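## The bread swap is back, and there's rye!

September means ovens, and after last year I've been counting down to this one. The Lallgate bread swap returns to the old reading room, same long tables, same rule as ever: bring a loaf, take a loaf home. We had 132 loaves through the door last autumn and I still think about the one with caraway and burnt onion that I didn't get to in time.

If you've not been before, it's very simple. You bake whatever you like - tin loaf, flatbread, a plait, buns if you make enough of them to count as a loaf - and you write a card saying what's in it. Please do put every ingredient on the card, seeds and nuts especially. Then you put it on the table, have a cup of tea, and when the bell goes at eleven you choose something that isn't yours. Doors are open from half past nine. Shop bread is fine for toast at home but please leave it there.

The big news is that Maarja Butkienė has agreed to do a rye table. She keeps a starter that came over with her aunt, and she'll be giving away jars of it along with a printed sheet on how to feed it. I've had some since the spring and it's a marvel, very sour and very forgiving (I forgot it for the whole of my holiday and it was bubbling again within two days). Bring a clean jam jar with a lid that you don't mind screwing on loosely for the walk home.

Her basic loaf is one I'd urge anyone to try. The night before, stir 100 grams of starter into 120 grams of rye flour and the same of warm water, cover it and leave it out. In the morning it should smell like apples. After that you add the rest of the flour, salt and a spoonful of treacle, and the dough will look far too wet and stick to everything you own. Carry on! Scrape it into a greased tin, smooth the top with a wet spoon and wait until it's almost at the rim. The full quantities are on her sheet. It needs a long bake and then, cruelly, a whole day wrapped in a tea towel before you cut it.

Gunārs Grīnberga is bringing butter again, the cultured sort with big salt flakes, and Piret Uibo has promised three kinds of jam, one of them damson. Last year's damson was gone by ten past eleven, so be quick.

We could do with 4 more people to help set out the tables from half past eight, and somebody with a decent bread knife, as ours has gone missing along with its board. Priit Ots has the sign-up list, so catch him at the library desk or leave a note in the box by the door.

Children's loaves get their own table by the window. Last time we had a hedgehog, two crocodiles and a very flat tortoise, and every one of them went home with somebody. I took the tortoise. It made excellent toast, and I'm hoping its baker comes back with another.

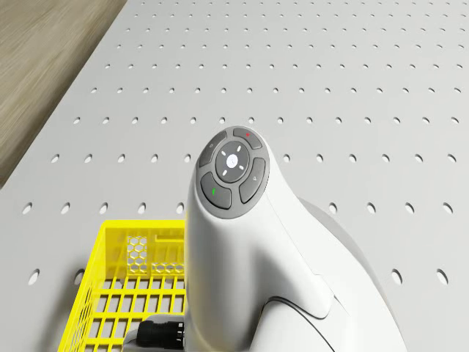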